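Home | News | Film | TV | Reviews | Trailers | Contact

September
Posted by Rodica Stoica

Konex Pictures to adapt "Birkitz" comic series for the screen

Konex Pictures has acquired the screen rights to the comic book series "Birkitz" and plans a live-action feature film. The company has hired a writer for the first draft and expects to name a director before the end of the year.

"Birkitz" follows a night-shift ferry mechanic who can hear any conversation ever held on the boat she is repairing. The series ran for 69 issues under the Pasex imprint and ended with a double-length final chapter. Konex said the film will draw mainly on the first 10 issues, which cover the disappearance of the ferry's captain and the inquiry that follows.

The deal includes an option on 2 sequels and on the spin-off title "Ghiță," a shorter book about the captain's brother. No work has started on the spin-off.
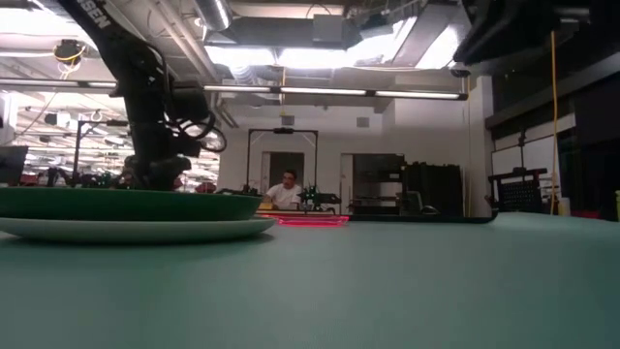

CONSTANȚA, Romania – September – Konex Pictures confirmed today that it will base the production in the port city, where most of the comic is set. Exterior filming is planned for the harbor and the old ferry terminal. Interiors will be shot on a stage outside the city, including the engine room, which appears in nearly every issue.

"We read the whole run before we made an offer," said Rodica Stoica, head of development at Konex Pictures. "The book is quiet for long stretches and then it gets very loud. We want to keep that. The mechanic does not wear a costume and she will not wear one in the film."

Casting has not begun. Stoica said the lead role will go to an actor who can work in both Romanian and English – the comic switches between the two, sometimes on the same page. Open auditions will be announced on the company's website, and agents may send material to the casting office starting Monday.

Pasex will reissue the series in paperback ahead of the film's release. A signed hardcover of the opening storyline, limited to 2,929 copies, will be sold through comic shops only. It contains the original scripts, unused covers and a new eight-page story.

Shooting is expected to last about 10 weeks. A release date has not been set.

Media inquiries should go to the Konex Pictures press office.

Comments

ferryfan: Please keep the fog chapter in. It's the best thing in the first year.

Dolan K.: Never read it but I'll look for the paperback. Does anyone know if it's the full run or just the early ones?

inkandstaples: They should have done this as a series. One movie for the whole inquiry story is going to be tight.

ferryfan: @Dolan K. it says they're reissuing the series, so I'd guess all of it.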